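10/10/24

**Besteck to end Saturday-style repair drop-off, move to monthly swap tables**

Besteck, the household goods exchange on Plustard Street, will replace its walk-in counter with monthly swap tables starting in January.

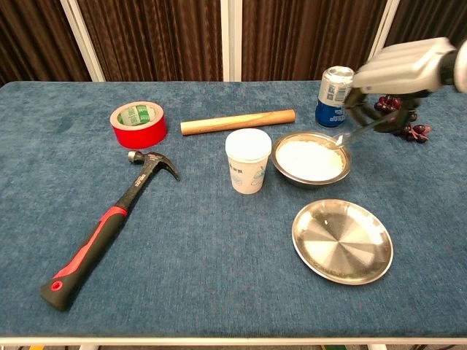 One regular visitor said the counter hours never suited people on shift work, and that a fixed date each month would be easier to plan for. Another asked that the tables stay open past 6 p.m.

The exchange took in 584 items over the past year, mostly kitchenware and hand tools, and 332 of them found new owners. The rest went to Flerkex, which sorts metal and plastic for recycling.

Under the new plan, visitors may bring up to 8 items each. Electrical goods must have an intact cord and plug. Knives should be wrapped. Mattresses, paint and car parts will still be turned away.

Tkachuk, the hardware store next door, will lend its side lot for parking. The counter stays open on its current hours through the end of the year. Entry is free, and no sign-up is needed.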